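Oct 4, 2024

# Session 2: How a surface gets chosen

Last time we got as far as the difference between a room you pass through and a room you stay in. Today is my favorite part of the whole course, so please forgive the length of these notes! We're going to talk about horizontal surfaces: counters, benches, desks, dining tables, the ledge by the front door where everybody drops the mail. You touch them more than you touch any wall, and yet most beginners pick them last, from a sample the size of a playing card.

**Bring with you:** the floor plan from the February intake packet (if you joined later, copy a neighbor's), a soft pencil, and one object from home that you put down on a table every day. Keys are fine. A mug is better.

## Matte, satin, gloss

Sheen is how much a surface throws light back at you in one direction. A gloss surface acts a bit like a mirror, so it shows you the window, the lamp and every fingerprint. A matte one scatters the light, and the color stays steady as you walk past it. Satin sits between the two and is what most people mean when they say "normal."

The thing I love about sheen is that it changes the color without changing the color. Take one brown, have it made up in matte and in gloss, and lay both under the same lamp. The gloss looks deeper from one side and nearly white from the other. The matte looks a shade lighter than you expected, and it keeps looking that way from everywhere in the room.

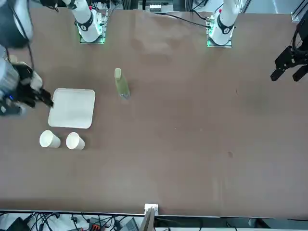
Broad areas make all of this stronger. A color that seems shy on a small chip gets much louder when it covers a big table, and a mid brown can start to feel like a floor. When we lay out the large boards in class, stand at the short end first and look along the length, then walk around to the long side. Write down what you thought each time, before you talk to anyone. Your first notes are usually your best ones.

## Contrast with what sits on top

Huguette Bodin taught this class before me, and she had a wonderful exercise that I've kept exactly as she ran it. Put a white plate on a dark surface, then on a pale one. On the dark surface the plate's edge is crisp and your hand finds it at once. On the pale one the plate goes soft, the room feels calmer, and you're more likely to set your glass down on the rim.

Neither is wrong! A kitchen where someone chops vegetables wants strong edges. A reading table can afford to be quiet. For older clients, or anyone with low vision, I lean hard toward contrast, and I'll ask you to do the same in the Branon project.

A few pairs worth trying with the sample box:

- white on mid brown
- black on mid brown (harder to read than you'd think in evening light)
- clear glass on anything glossy
- your own object from home, on every board we have

## Light from the fixture, light from the sides

Ceiling light is what we design for and side light is what people live with. In the Esov apartment, which you'll all draw for week three, the dining table gets its evening light from a floor lamp and from the hallway. I measured 60 lux at one end and wrote it on the plan. The fixture over the table is never switched on when the family eats, and the whole scheme has to work without it.

For color temperature, we'll use the 3000 K lamps in the studio for all comparisons. Please don't swap them between tables. A warm lamp flatters brown and can turn a cool gray a little muddy, so if your scheme is gray, look at it by the window as well and keep both sets of notes.

## Wear

Matte finishes can polish up where forearms rest. You get a faint shiny patch at each seat, and I find it rather lovely, but ask the client before you assume they will too. Gloss finishes show fine scratches early. After that first year or so they often seem to settle, and people stop seeing them.

The Vasseur boards in the sample cupboard have been handled by students for years, and I'd encourage you to spend time with those – they tell you far more than the new ones.

## For next time

1. Choose one surface in your home and look at it at breakfast, mid-afternoon and after dark. A few lines for each.
2. Read the Bokivcombe case study, up to the section on stairs.
3. Sketch a table for the Esov apartment at a scale of 1:24. Mark the lamp, the window and where each person sits.

Sketches can be rough. Smudges welcome. Pin them on the back wall when you come in, and put your name on the front.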